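Notebook, bench 2
February 23, 2023

Carried over from Tuesday: left finger pad still needs looking at. Desmond says it can wait. Lamp timer fixed.

Question for the day was the same one Mei has had on the whiteboard since September: would you let this thing put your stuff away? I was on shift for it, so I get to write down what I think, and what I think is no, still no, with a couple of maybes that I'll get to.

The Paseo people are coming next month and they want to see "tidying." I don't like the word. Tidying is what my kids do when they push everything to one side of the desk. What we run on the bench is pick up a known thing from a known spot and put it in a known bin, with me standing there. When I move the bin while it's thinking, it goes where the bin was. Ran the batch twice with bins fixed and once with bins shifted by the width of my hand. Fixed batch: 50 tries, 9 misses. Shifted batch I stopped at 24 tries, as I was tired of picking things up off the floor. Didn't score it. Thaddeus will complain, and he can run it himself.

Bench as we had it, tools and the produce tray:

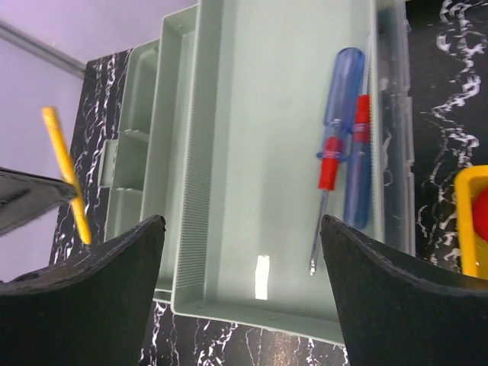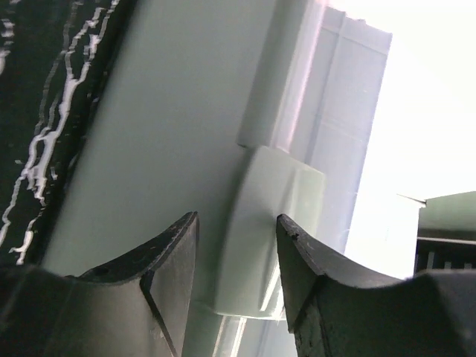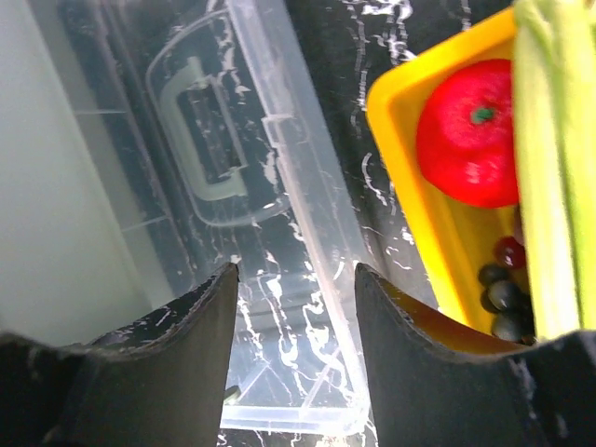 Emmett Van Dusen
Bench technician, Woso workshop

Screwdrivers first. A long thin handle is about as friendly a shape as you could ask for, and the arm still has trouble when two of them lie close together. It closes on one, drags the other, and then the second one is in a new place that the plan doesn't know about. A person sorts this out with a fingertip and never notices doing it. I watched Tobias clear the same mess one-handed while eating a bagel. Want to try the slower approach speed tomorrow, but I have said that before and slower mostly gives me slower misses.

The mint green plastic was better. Chunky, smooth, pale, a decent size for the fingers. If all the objects in a house were like that I would be more cheerful about this. The glare is a nuisance with the pale stuff, and I can't tell from the logs whether a bad grip was the light or the grip. Moved the lamp for the last part of the afternoon. Might have helped. Need to do it properly, lamp on and lamp off, same object, or it's worth nothing.

Clear box with the carrying handle: this is where I lose faith. You can see the black and white bench pattern straight through it, so as far as the depth numbers go the box is half missing. The handle shows up all right. The walls don't, or they come and go. Mei thinks we could aim for the handle and ignore the rest, which I agree would work for this one box. Then somebody's kitchen has a clear box with no handle and we are back where we started. Everyone's kitchen is full of clear boxes.

Grapes. I would not have picked grapes. They're dark, shiny and sitting low in the yellow tray with the celery right alongside, so the fingers have no room to come down on one side. The red tomato-looking one is an easier target, being toward the top of the tray. Calimlim's flyer has a line about 89 percent on "mixed grocery items" and I would like very much to see which items, and who set them out, and how far apart. My guess is no grapes touching celery.

The maybes. If the job is putting one kind of thing back in one kind of slot all day, same light, same tray, bolted-down bins, then fine, I think we could hand over some of that on the Wevard line and only check on it now and then. That's a shop-floor job and somebody has already done the hard half by bolting the bins down. A kitchen drawer is a different animal. I timed myself clearing the bench at the end of the day and didn't write it down, but it was less time than homing the arm takes.

Desmond read this over my shoulder and says I'm being unfair, that last year it couldn't have done the fixed batch at all. True. I'm putting it in here so he stops saying it.

To do
Lamp on/off comparison, green block only
Shifted bins again, full count (Thaddeus)
Tape on the clear box walls, see if depth settles. It's cheating, but I want to know
Ask Mei what Paseo means by "tidy"
New finger pads, the scuffing on these isn't getting any better
Return Tobias's hex keys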